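Cletano Robotics Club
Minutes of the monthly meeting, November 2018
Room 209, D'Souza Building

Present: build team, programming team, outreach team, faculty advisor. The documentation team came in during item 3, straight from a lab.

1. Minutes of the last meeting

Approved with one fix. The spring open competition is at Flakport, and the old minutes had it at Nestunent. Nestunent is hosting the practice day before it.

2. Arm project

Most of the meeting went to this, and everybody was glad to have so much to talk about! The arm group has settled on the task for Flakport: pick up a block from an open table, carry it to a box with a square recess in the top, and set it down inside. The entry is a white arm with the black two-finger gripper. The programming team walked everyone through the code on the projector, then we all went over to the bench and crowded around.

Points from the discussion:

The block stays blue. It stands out well against the white tabletop, and the new members who wrote the color finder want to keep working with it until the practice day. They did a great job with that code, by the way, and it's a lot easier to read than what we had last year.

The approach height was argued over for a while. The build team would like the fingers to stop well above the block, open wide, and only then come straight down. The programming team prefers one smooth slanted move because it looks better and saves time. Agreed to write both and run them side by side before we pick. The rules allow 300 seconds per round, so we are not short of time yet.

Placing is the hard part. A block that stands taller than it is wide has to go in straight, and any lean in the grip shows up at the rim of the recess. Ideas were a slower final descent, letting go slightly early, or a small wiggle before opening the fingers. The wiggle got the loudest support and the advisor asked that it be tried at low speed first.

The box can be placed anywhere the judges like, so we should stop practicing with it in one favorite spot. From now on whoever resets the table moves the box and turns it a little before the next run.

Cable: please look at where it runs before turning the wrist a long way. The build team will write a short check to go on the wall by the bench.

Action: programming team to write both approach moves and share them in the club folder.
Action: build team to write the cable check and go over the gripper screws.
Action: documentation team to start a run log with a column for where the box was and which way it faced.

3. New members

Attendance at the beginner sessions has been wonderful, with around 40 people on the list. Several asked if they could drive the arm by hand before learning any code. Agreed, yes, as long as an experienced member stands by the stop button. The outreach team will put up a sign-up sheet outside the room.

It was suggested that beginners take on the gray box as their own small project, measuring the recess and drawing a version with a sloped rim to see how much that helps. We can't use a sloped rim at Flakport, but it would be a really nice way to learn the drawing software. Approved with a lot of nodding.

Action: outreach team to pair each beginner group with someone from build.

4. Practice day at Nestunent

Set for March. The outreach team is asking about table space and whether we can get in early to set up. We need to know if their tables are white like ours. If they are darker, the color finder will need another look, and the programming team would love to hear that sooner than the night before.

Action: outreach team to write to Nestunent and bring the answer to the next meeting.

5. Any other business

Please put the hex keys back in the drawer. The snack fund is healthy. The club shirt vote is still open and the blue one is ahead. 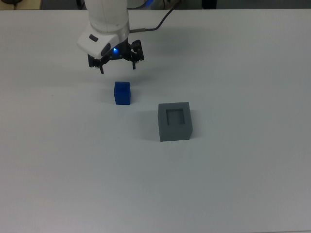

Reading time: 2 min

Next meeting: same room, with both approach moves ready to run. Corrections to these minutes go to the documentation team. Bench stays open after the meeting for anyone who wants a turn.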